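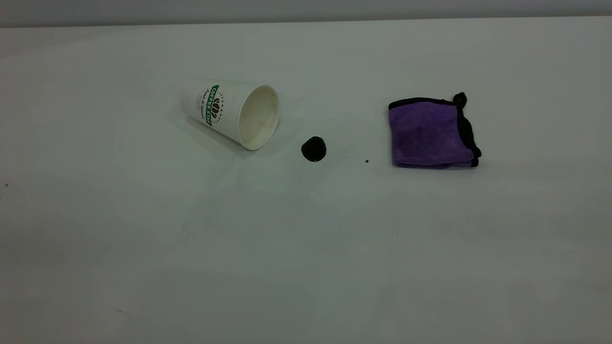
Re: [bench-automation] Wiping fault, spill task, second arm

From: Obed Lamptey
To: bench-automation list
Date: Dec 26, 2021

Tamara, thanks for writing it up so quickly. I've read it twice and I still don't buy the explanation. Your message first, for those who missed it:

> From: Tamara Sirko
>
> The spill task stopped on a force fault again. Setup as usual: paper
> cup on its side, a small dark puddle by the mouth, folded purple cloth
> to the right. The arm picked up the cloth, moved over the puddle and
> pressed until the joint limit tripped. It then sat there with the
> cloth pinned to the table until Ustyna hit the stop.
>
> Peltar say the cloth was folded too thickly and the height estimate
> was wrong as a result. They suggest we fold it flatter and carry on.
> The log shows 14 faults in 187 attempts, which they call within the
> normal range for a soft object.
>
> Taras would like to restart after the break. Any objections?

Yes, I object.

The cloth is puffy, granted. It's a folded microfibre cloth and they are all like that. If the height estimate can't cope with one, I'd like to know what it was tested on. "Fold it flatter" is an instruction to us, and the fault is in their software.

The tabletop is white, pale and smudged, the wall behind it is grey, and the light is flat. I would bet on the depth reading being poor over that surface before I blamed the laundry. Has anyone checked the table height it reports with nothing in the gripper? Roksolana asked for that in March and I can't find a reply.

What bothers me more is the pinning. A force fault should end with the arm backing off. Ours held its position and kept the load on. This time it was a cloth. Ustyna was close enough to reach the stop, and I don't want the next restart to depend on that. The Brimov controller has a retract setting and I was told it was switched on. Somebody please look, and send the list a copy of the settings page. I've had enough of being told.

As for "within the normal range", whose range? The last report from Peltar boasted of 3,448 clean wipes and didn't say how many involved liquid. Dry runs on a bare table prove very little to me.

Before anyone restarts:

- retract on fault confirmed, with a person watching and nobody's hands inside the line
- table height logged with the gripper empty
- press limit lowered until Peltar answer in writing
- small drops counted as part of the spill. There's a tiny one close to the cloth as well as the puddle, and the task script only knows about one target

Taras, I know the Hordiienko demo is booked. I'd still sooner show them an arm standing still.

Obed

Recent posts on this list
- Galtilov gripper pads, worn or just dirty? (Roksolana Lytvynenko)
- Stop button placement, second bench (Ustyna Stetsiuk)
- Hordiienko demo, running order (Taras Hladun)
- Brimov controller loses its clock after a power cut

This archive uses cookies to remember your reading settings. Accept | Settings

Contact the list owner | Copyright remains with the posters | Back to top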